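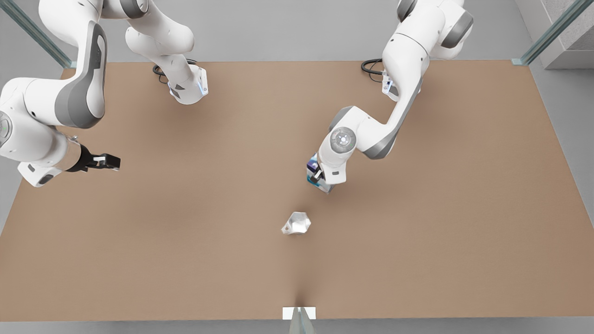

Dos brazos articulados, en blanco y gris, sobre una mesa de color tostado. Imagen generada por ordenador.

El turno de noche se queda sin relevo

En Terville, la fábrica de muebles Lundard cierra las puertas a las diez y las vuelve a abrir a las seis. Hasta junio no cerraba nunca. El turno de noche llevaba 18 años funcionando y daba trabajo a más de 545 personas en sus mejores tiempos, casi todas vecinas del pueblo.

La empresa alega que no encuentra gente. Los sindicatos responden que el plus nocturno lleva congelado desde hace nueve años y que con ese dinero no se paga ni la gasolina de quien vive al otro lado del río.

Bernardo Carrilho entró de noche a los veintidós y salió de noche a los cuarenta. Ahora trabaja de mañana. «Duermo peor que antes», cuenta. «A las tres estoy despierto, mirando el techo, y mi mujer me dice que vaya a ver si hay alguien en la cocina». Le ha costado también el sueldo: el cambio de horario le quitó el plus y tuvo que vender el coche pequeño.

El cierre se nota fuera de la nave. El bar Jelínek servía sopa a las dos de la madrugada y tenía dos camareros a esa hora. Hoy baja la persiana a medianoche. La línea de autobús que unía la estación con el polígono ha perdido el último servicio, y los padres que se turnaban para cuidar a los niños han tenido que buscar otro arreglo.

Svatopluk Jireš, médico del trabajo en Proltitz, lleva tiempo tratando a empleados nocturnos. Habla de digestiones malas, de irritabilidad y de matrimonios que se ven solo los domingos. No lamenta que el turno desaparezca, pero pide que la vuelta al día se haga poco a poco y con revisiones. En Lundard el aviso llegó un miércoles y el lunes siguiente ya regía el horario nuevo.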